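Renata Malinowski
Tuesday, 7:40 am

Apparently I need a "wipes station" now. The Kisby newsletter says every household does. Colour me doubtful.

My mum had one dishcloth and a bar of soap, and we all lived.

Still, tried it for a week — one pack on the little oval table, no basket, no label. 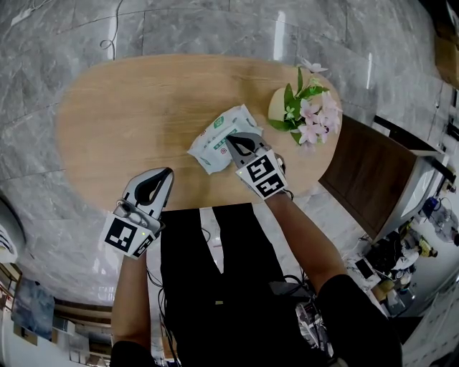 White pack, green print, already crumpled.

Verdict so far: I wipe the table more often. Is the table any cleaner? Couldn't tell you.

And 56 wipes won't see out the month.

Comments

Harriet Pruitt: Cloth and vinegar, love.

Firouzeh Ansari: Do they mark the marble if you use them on the floor?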